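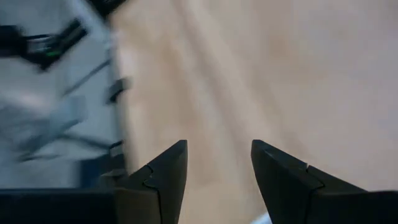
Parveen Usmani wrote to me after my last piece to say that a gripper should be judged by how hard it can hold, and that everything else is decoration. I have heard the same from plenty of people who buy these things, and I think it is wrong.

Grip strength is the easiest figure to print on a data sheet, so it gets printed. Warraich puts it on the first page. Stuniment puts it on the first page and again on the last. Neither says much about what the fingers do when they meet something light and slippery at an odd angle, and that is most of what we ask ours to pick up at Predham.

We ran 134 picks with each of 2 sets of fingers, all with the same arm and the same controller. Not one miss came down to a lack of force. The fingers closed in the wrong place, or they closed in the right place and pushed the thing away first. A stronger motor would have pushed it away faster.
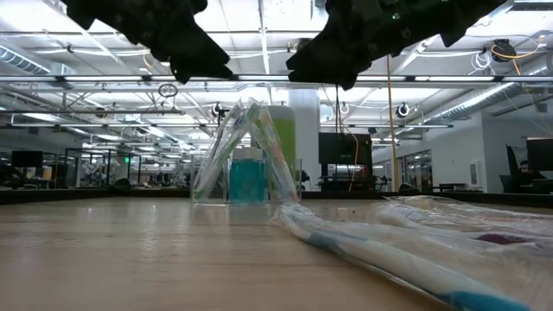
Packaged toothbrushes and mouthwash on the test table, under the open gripper.

Toothbrushes in plastic wrap are a good test and a cheap one. The wrap slides, the shape changes along its length, and one pack often lies partly over another. Olga Calado wanted wooden blocks, as in the Guvley tests, so that our results could be set beside theirs. I see the point of that, but a block tells you very little about a shop shelf.

My view is that buyers should ask for fewer figures and more failures. Give me 20 misses on ordinary goods, with the wrist camera view of each – I will learn more from those than from any force curve. If a maker won't supply them, borrow the gripper for a week and collect your own.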